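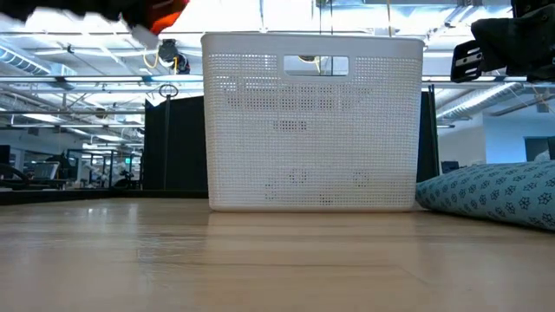 Korirton is a planning and control package for two-arm tabletop robots. It decides what goes where, which arm does it, and in what order, and then sends joint targets to whatever low-level driver is running. Mostly used for put-away tasks - small household items into an open container. Written in C++ with a Python front end. Original author Facundo Zapata, who still merges most of the changes.

Name
Usually written with a capital K, lower case in the package index. No agreed meaning. Older docs call it "the sorter".

Overview
Korirton runs as three processes. Serklow does perception, the planner proper has no name of its own, and Brolleck is the supervisor that watches both arms and stops them. A fourth tool, Raju, records and replays logs and can be left out.

Perception
Serklow takes color streams from one overhead or head-level camera and one camera per wrist. It outputs a list of items, each with a rough box, a grasp direction and a confidence. No depth needed, though it will use it. Items below the confidence cutoff stay in the list but get marked "do not plan".

Containers are handled separately from items. Serklow fits a rim first and then assumes walls going down from it. Works well for plain bins. Perforated plastic walls are the known weak spot: the holes get picked up as fine texture, and shadows or objects behind the wall show through and can be read as being on it. The usual fix is the rim_only flag, which ignores everthing under the rim band. Closed fingers also block a good part of the wrist view close to a wall, so the finger mask has to be redrawn whenever fingertips are swapped.

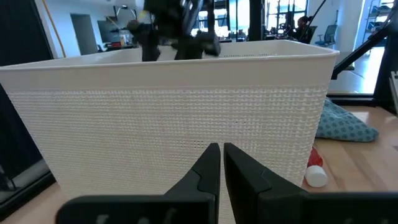 Zapata wrote in the release notes that rim_only should have been the default from the start, and that most of the wall bugs he closed were really one bug with different lighting. A later comment on the same notes disagreed: for shallow trays the wall points are the only thing holding the fit steady, so leave the flag off there.

Soft items (cloth, small cushions) have their own class. Serklow doesn't model folds. It stores the outline and the highest point and leaves the rest to the gripper.

Planning
The planner keeps a queue of moves, 30 at most. Every move has an arm, an item, a target and a keep-out volume. Costs are simple - travel distance, a penalty for crossing over, a bigger penalty for reaching past the other arm's elbow. Replanning happens after each grasp or when Serklow drops an item, whichever comes first.

Container access is a lock. One arm may be over the rim at a time unless shared_rim is set, and then the keep-out volumes shrink to the fingers plus a margin. Faster, also where most of the reported contacts come from.
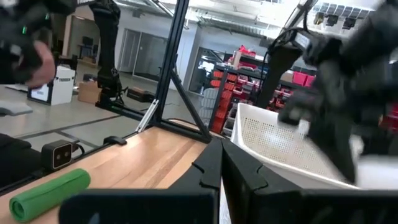
Don't turn on shared_rim until the wrist calibration is clean, is the advice given by several users on the mailing list, one adding that a bad left wrist offset looks exactly like a planner fault and cost a whole afternoon.

Control and supervision
Brolleck runs its loop at 400 Hz and checks commanded against measured position on every joint. Miss a deadline, both arms hold. There is no one-arm hold, a frequent request. The planner itself updates far slower and may stall for 100 ms without triggering anything.

Gripper commands are position based. Force limits are up to the driver. Users with soft items tend to lower the closing speed in the config instead of touching the limits.

Task files
A task is a short text file: a container, a list of items, optional order. Anything not listed is an obstacle. In a typical put-away layout, the bin stands by the back rail, loose things lie between it and the front, cloth off to one side, and a small bottle lying on its side counts as "rolling" and gets picked early. Items already in the bin are tracked untill they are covered, then frozen at their last known place. 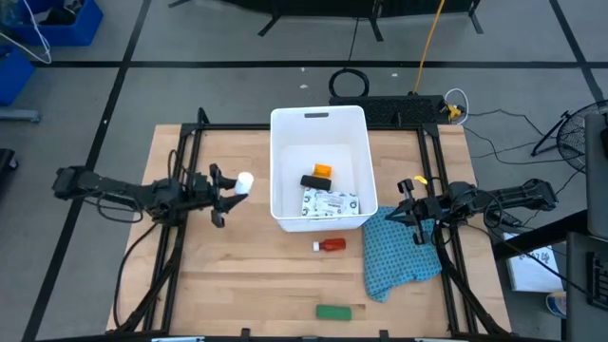
Frozen items are the part I'd change, a reader comments on the project page: cover a flat package with a cloth, pull the cloth out again, and the planner still won't touch the package until restart. Marked as known, no fix planned.

Logging
Raju writes one file per run, camera streams included. Default limit 3000 runs per folder, after that it refuses to start. Replay works without arms attached. Timestamps come from Brolleck, so logs made with the supervisor off can't be replayed.

Limitations
Clear objects. Stacked containers. Lids of any kind. More than two arms is not supported and the arm field in task files only takes left or right.

See also
Task and motion planning
Hand-eye calibration
Bimanual manipulation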